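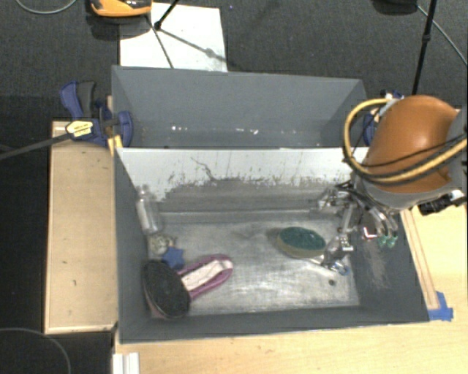
Skurer is looking for households in Kiltness to take part in a study of how small mixed items are sorted for reuse, repair or disposal. Participants sort at home for four weeks and keep a written record of each decision. Sorting is done into a grey rectangular bin divided in two, with the larger compartment at the front and the narrower one behind it. Items the household would throw away go in the front; items it would repair, sell or pass on go in the back. Bins are supplied on loan and must be returned clean.

Background

The study follows a survey of 1,298 households in which respondents were asked what they did with small goods they no longer used. Of these, 693 said they kept such goods in a drawer or cupboard for over a year before deciding. The survey did not record what the goods were or what decided the matter in the end. A parallel study is being run in Lagos to the same protocol, under the name Akura, and results will be compared by item type.

Who can take part

– Households of any size with a Kiltness address.
– One adult must act as the named recorder for the full four weeks.
– The household must have floor or worktop space for the bin indoors. Garages and sheds are accepted if they are dry and lockable.
– Households that took part in the survey may apply.

Landlords, clearance firms and second-hand dealers are not eligible, nor are people who share an address with a member of Skurer staff.

What is involved

The study runs for four weeks in November. Recorders attend one briefing of 90 minutes before the start date. Each item is entered on a record sheet before it goes into the bin: what it is, its approximate age, its condition, the compartment chosen and the main reason. Entries take a minute or so each. An item may be moved from one compartment to the other at any time, but the move must be entered on a new line and the first entry left as it stands.

Food, medicines, loose batteries, blades, aerosols and anything containing liquid are excluded. Clothing and books are also excluded, as they are covered by separate work.

Contents are collected once a week. Material from the front compartment is weighed and sent for disposal. Material from the back compartment is weighed, listed and returned to the household, unless the recorder has ticked the box releasing it.

Payment

Recorders receive a single payment at the end of week four, on return of the bin and all record sheets. Partial payment is made where a household withdraws after week two. The amount is stated in the information pack.

Data

Record sheets carry a household number only. Names and addresses are held separately and deleted when payment has been made. Item lists may be published without household numbers.

How to apply

Request an information pack and application form from the Skurer office in Kiltness, quoting reference 3463. Forms are available from Sep 13, 2018. Applicants will be told the outcome in writing before the briefing. Late forms go on a reserve list – places on it are offered in order of receipt if a household withdraws before week one.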